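Applies to the shared work table, the hand-tool shelf and the marking supplies drawer. Measurements are in millimetres unless noted.

## Clearing a table into one basket

A table used by several people collects the same small tools at every session: markers, a utility knife, a stapler, perhaps a tape measure. Returning each to its own drawer takes several trips and is usually skipped. A single open basket, kept with the table, gives the tools one destination and takes one trip.

Set the tools out on the bare table before loading the basket. Leave a gap between them so that each can be picked up, checked and wiped without disturbing the next. Keep markers roughly parallel with the labelled side up.
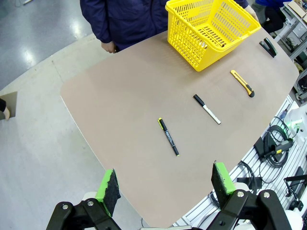

*Marking and cutting tools set out with the basket.*

Check in this order:

1. Knife. Retract the blade fully and engage the slider lock if there is one. Confirm that no blade protrudes from the nose.
2. Markers. Press each cap until it seats. On a double-ended marker, press both ends -- the fine end is the one most often left partly open.
3. Stapler. Open it over the table, note the remaining staples, and close it. A stapler with a short strip left should be refilled now, not at the next session.
4. Anything else. If it has a labelled drawer, it goes to the drawer. The basket is for tools used at every session.

## Choosing the basket

A rectangular plastic basket with perforated walls suits this work better than a solid tub. Dust, pencil shavings and paper scraps fall through the floor when the basket is tapped over a bin, and the contents can be checked from the side. Points to look for:

- **Rim.** A thick rolled or folded rim stiffens the opening and is comfortable to carry. A thin cut edge flexes under load and will eventually split at a corner.
- **Taper.** Walls that slope inward toward the base allow identical baskets to nest. They also reduce the floor area, so measure the floor and not the opening when checking whether a ruler will lie flat.
- **Slot size.** Slots should be narrower than the thinnest tool stored. Pencil leads, spare blades and staples will pass through most slotted floors and need a closed container.
- **Colour.** A strong plain colour is easier to find on a crowded shelf. Yellow has one drawback: a yellow knife is harder to see inside a yellow basket. A strip of dark tape around the knife body corrects this.

Before buying or assigning a basket, look straight down into it. The slots in the floor should be clear from wall to wall, with no moulding flash across the openings.

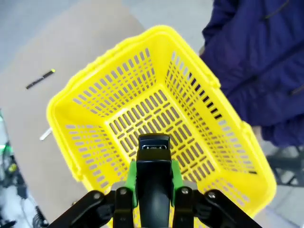
Lies Kramer disagrees with leaving the floor open, and writes that in her workshop every basket of this type is lined: "Fine-tip markers work their way into the slots point first, and the nib takes the weight of everything on top. A piece of non-slip shelf mat cut to the floor size stopped it. We lose the drainage, but we were never washing anything in there anyway."

The point is a fair one for fine-tip markers and scribers. If a liner is used, cut it 20 mm short on each side so that dust still has a route out, and lift it monthly. Open-weave mat is preferable to foam, as foam holds grit and marker ink.

## Loading the basket

Heaviest item first, against the wall that will face the shelf. A stapler belongs on the floor of the basket, on its base. The knife goes next, flat, with the nose toward the same wall every time. Markers go in last, lying down.

Store double-ended markers horizontally. Stood upright, the ink migrates to the lower nib and the upper one starts dry. Single-ended markers tolerate cap-down storage, but a mixed basket is simpler to manage if everything lies flat.

Do not load above the rim. Baskets that are overfilled cannot be shelved under one another, and the top layer is lost on the way to the shelf. A basket of the size used here will take up to 46 assorted pens and markers if packed for storage. For daily use that is far too many, and half the tools will go unused because they cannot be reached.

## Where the basket stands during work

Place it at the far side of the table from the person cutting, with the tools in a diagonal line leading to it. A diagonal line keeps the near edge clear for the workpiece and can be reached from either side without crossing hands. Knife nearest the basket, markers nearest the work.

Hang nothing over the rim that could catch a sleeve. Padded jackets in particular snag on slotted plastic; push the cuffs back before reaching across. 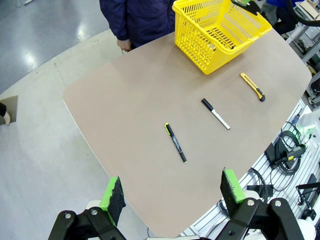
## Labelling

The Monuslow shop numbers its baskets by shelf position. Basket 513 is marking tools and basket 808 is fasteners, and the number appears both on the basket and on the shelf edge. The scheme is plain but survives a change of staff.

Perforated walls take adhesive labels poorly. Two methods hold:

- A card tag tied through two slots, so that it cannot spin.
- A label stuck to the rolled rim and covered with clear tape, with the tape ends overlapping on the underside.

Satish Varma suggests writing the contents on the tag in pencil and the number in ink, as the contents change and the number does not.

## Cleaning

Empty the basket and tap it out over a bin. Wash in warm water with dish soap, using a bottle brush for the slots. Permanent marker on the plastic will usually lift with isopropyl alcohol on a cotton cloth; test on the underside first -- some coloured plastics haze. Stand the basket upside down on the rim until it is dry. Trapped water in a rolled rim will run out onto paper stock if the basket is shelved too early.

Wipe the table while the basket is draining. A matte top holds graphite dust in the surface texture, and a dry cloth only moves it along. Use a damp microfibre cloth, working from the far edge toward the near one, and dry it afterwards. Pay attention to rounded corners, where tape residue collects under the lip.

Check the rim for cracks at each wash. A cracked basket can be kept for offcuts but should not be carried with a knife in it.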